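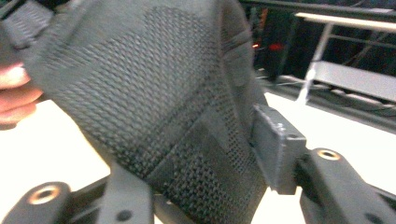 Dark gray mesh, close up

How to clean thick mesh without spoiling the weave?

Posted by Eulalia Orellana
Viewed 1329 times

Good evening to all. I am new in this forum, so please excuse me if the same was asked before. I searched for "mesh" and found mostly window screens.

In August I moved to a smaller apartment in Morkamdale, and everything from the hall has to fit now in one closet with a single deep shelf. Before I put the things away I want them clean. Quite many of them are made of mesh fabric: bags, sport shoes, a cap, the cover of a back cushion. The smooth ones I know how to wash. My problem is the mesh that is thick, with small diamond cells and raised ridges between them, like in the picture. In some parts the grid is open and coarse, and in other parts it is dense and almost flat. There is also a darker strap or tab folded over its edge, which has a smoother surface.

My old way was a damp cloth. With this mesh the cloth cleans only the top of the ridges. The dust stays down in the cells, and when I press with the fingers from the side I feel it is a little gritty. On dark gray you don't see it so much, but I know it is there, and after some months in a closed closet the smell comes also. Two winters ago I tried a hard brush on a black bag, and I made it fuzzy. The small threads came up and they never went down again. I don't want to repeat this.

So I would like to know:

Can I put such mesh in water completely, or only from the outside?
Which brush is soft enough and still goes into the cells?
How do I dry it so that it keeps the round form? I have no balcony. The room where I dry the laundry is 22 degrees Celsius and not very airy.
Is it bad to store it with other things on top?

In the store they sold me a bottle of Sustley fabric soap. It smells good but the label speaks only of wool and silk. I have not opened it yet, maybe I can still return it.

Thank you for your patience and for any advice.

Skundereck
982 posts

Hello Eulalia, and welcome.

First look inside for the care label. If it says hand wash, you can put it in the water. If there is a crossed-out tub, keep to the outside only. When the label is gone (mine are always gone, I cut them out since they scratch), look what is behind the mesh. A single layer of mesh can go in the water with no worry. If there is foam or cardboard behind, or something glued, I would not soak it. The foam takes days to dry and the glue can let go.

Before any water, do the dry part. I think most people skip it and then they have mud in the cells instead of dust. Hold the piece with the mesh side down and tap it from the back with the flat hand. Do it over the bathtub or over a newspaper. Then take the vacuum cleaner with the small soft brush on it, lowest power, and go slowly. If your vacuum is very strong, put a piece of old stocking over the end so it does not pull the threads.

For the brush, a soft toothbrush is good, the kind for children is even better. A baby hairbrush works for big surfaces. Go in the direction of the weave. With diamond cells there are two directions, and you can follow one diagonal and after it the other. Small circles are what makes the fuzz. I guess that is what happened with your black bag, but I was not there.

Water: lukewarm, with very little soap. A teaspoon of dish soap in a basin is plenty. The foam goes into the cells easily and comes out with difficulty, and if it stays it will catch new dust faster than before. Rinse more times than you believe is needed. For things you can't rinse under the tap, use a wrung sponge with clean water and go over it again and again until there are no bubbles when you press.

The dense flat parts you can wipe with a cloth. It is the open grid that needs the brush. The strap I would do last and separately – dark straps sometimes lose color, and it is better when that water does not run over the rest. Test it on the back with a wet white cloth first.

About your soap, I don't know this brand so I will not say something about it. For ordinary synthetic mesh you don't need a special one.

Drying: press it in a towel, never twist. Then fill it lightly with white paper or with small dry towels so it stands in its form. Don't fill it too tight, or the mesh stretches and stays so. Change the filling after a few hours when it has become damp. No radiator and no hair dryer on hot. In a room of 22 degrees a single layer should be ready by the next morning, with foam behind it takes longer. Put a fan on low in front of it if you have one. It is more important that the air moves than that the air is warm.

Miranda

I just throw all of mine in the washing machine in a pillow case, cold, short program. Never had a problem except one shoe.

Eulalia Orellana

Thank you both! Miranda, may I ask what happened to the one shoe?

Miranda

The sole came off on one side. But it was old. I would still do it with bags and caps. Close every zipper and velcro before, velcro is terrible for mesh, it grabs it and pulls out loops. I have a bag with a bald spot from this.

Skundereck

The velcro is a good point and I forgot it. Also if a loop is already pulled out, don't cut it. Take a thick needle with a round tip and push the loop back to the inner side from where it came, then stretch the fabric a little with both hands so the thread spreads itself.

I did not answer about the storing. Thick mesh holds its form quite well but not if it is folded with weight on it. Along the fold the cells become flat, and where the grid changes from open to dense you get a crease that is hard to take out. So put it on the top of the pile, with some paper inside, and fold the strap loosely over or tuck it in so it does not press a line in the mesh. A cotton bag around it is fine against dust. I would not use plastic, because if it is still a little damp inside, you will close the smell in with it.

For the smell that is already there: 200 ml of white vinegar in a basin of cold water, twenty minutes, then rinse well. Only for pieces which are allowed in the water. For the others put an open small dish of baking soda next to them in the closet and change it each month.

Eulalia Orellana

I did the cushion cover and the cap with the toothbrush, following the diagonals as you wrote, and they have no fuzz. The water after the third rinse was still gray, so I did two more. The pieces with foam behind I only tapped and vacuumed, and I wiped them with the sponge. The white cloth took a bit of color from one strap, so this one I leave for now.

The soap I have returned. They gave me a voucher, not the money, but it is okay. The next thing is that the closet shelf is too deep and I can't reach what is at the back, but for this I will open a new topic.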